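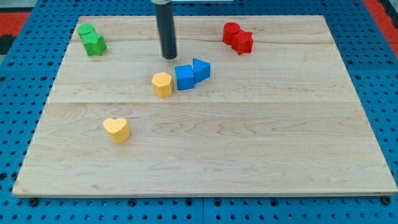 The arm over the maple board at the Clirkine workshop, with the colored blocks still being sorted out.

4 min read

Build the Slow Robot First

Every few weeks someone joins our shared workshop with a plan for a robot that will fold shirts, fetch drinks and water the tomatoes. I love these people. I was one of them! And I always end up giving them the same advice, which they hate: get some toy blocks and a flat piece of wood, and stay there for a good long while.

Our own arm has been on its blue bench at Clirkine since January. The maple board under it came off an old tabletop, and it has a seam across the middle that I kept meaning to plane down. The blocks are shapes any toddler would know, in green, red, blue and yellow. The job we gave ourselves was to have the arm bring each color together, starting from wherever the blocks happened to be lying.

It sounds like nothing. It took us 18 weekends to get to where we are, and I'd happily do all of them again.

The thing about blocks is that they don't let you fool yourself. A cube is friendly. You come straight down, you close on two flat sides, you lift. Then you try a star, and suddenly the angle matters so much that you're up at midnight drawing little points on graph paper. The heart is worse (I have strong feelings about the heart). It has a round end and a pointed end, and a grip that feels perfect on one run will send it spinning across the board on the next. We logged 864 attempts before I stopped dreading it.

People tell me this is a waste of a good machine. A member who builds drones put it to me over coffee: the big labs solved all this years ago, so why not download somebody's model and get on with the shirts? It's a fair point, and we do use other people's software. Our planner is a patched version of Gana, and I wouldn't dream of writing one from scratch. But when the arm misses by the width of a pencil, downloaded code won't tell you whether the board has shifted, the bolts have worked loose or you measured the tool length wrong. You learn that by standing there with a ruler. We lost five entire evenings to one loose bolt, and now I check bolts the way other people check the stove.

I also think home builders spend too much on the wrong end. I've seen almost 3000 dollars go into an arm that was then clamped to a wobbly desk. Put some of that money into the bench! A flat surface with a grid of holes lets you take everything off, sweep up, and put it back exactly where it was. That has done more for our accuracy than any motor upgrade.

And a small task is one other people can join. Kids walk up, see a star next to a cylinder, and immediately want to move one to see what the robot does. With a shirt-folding rig they'd watch politely for a minute and wander off. With blocks they start making rules, and some of their rules are better than ours. "Put the same colors together, but leave the heart by itself" came from a visitor, and it's a lovely test, as the arm has to know what to leave alone.

So if you've got an arm in a box somewhere, get it out this weekend. Cut a board, find some blocks, pick one thing for it to do and let it be terrible at it for a while. The shirts can wait in the basket. Mine certainly are.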